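From: Juraj Štefanec
To: anholm-users
Subject: Re: [anholm-users] white balance drifts between exports

Musyoka Barasa wrote:
> After the June update my exports come out slightly warm
> compared with the preview. Same file, same profile. Is the
> preview wrong or the export? I am on build 398 and have not
> touched the Rizk settings.

The export is wrong. Build 398 reads the embedded profile twice when the output size differs from the source. The second pass is applied to data that has already been converted, so neutrals shift toward yellow. Darker tones hide it. Large pale areas show it first, which makes a white surface the easiest thing to check.

I used the file below for my own comparison. Sample the bare board in two or three places, well clear of the objects, and compare the values in the preview and in the export. 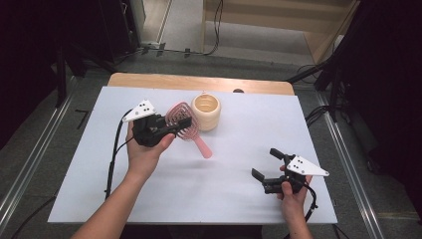

Test file: white board, ribbed cup, pink hairbrush.

On my machine the blue channel drops by 5 or 6 levels on the board after export. With resizing turned off, the difference is zero. Do not judge by the cup, as it is cream to begin with.

Workarounds until there is a fix:

Export at source size and resize in a second step. Slow, but correct.

Or set profile_mode = 2 in the Rizk section of the config file. This skips the second read. It also disables soft proofing, so Mirta Zapata and others who print will not want it.

Arash Golestani has a patch against the current tree. I have run it on Linux only. Reports from other systems are welcome, with the config file attached please.

Juraj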